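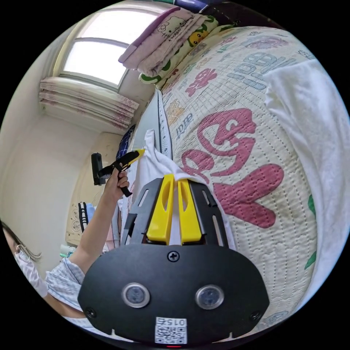

Koster to open its Rosmont workshop to visitors

12/19/19
By the Koster press office

Koster will hold an open day in January at its workshop in Rosmont, near Dultulbridge. Visitors will see how household tasks are recorded with hand-held grippers for Stavura, the firm's home robot project.

The day centres on bedding and laundry. Staff will show how a white cloth is picked up from a made bed between two yellow gripper fingers, and visitors can then try the tool themselves. Each turn lasts three minutes.

Stavura began 21 months ago and now has nearly 90 household tasks on its list. Cloth was chosen for the open day as it changes shape each time it is handled, and the team spends much of its week on it.

Entry is free. There will be two sessions, morning and afternoon, and places must be booked through the Rosmont office. Children are welcome with an adult.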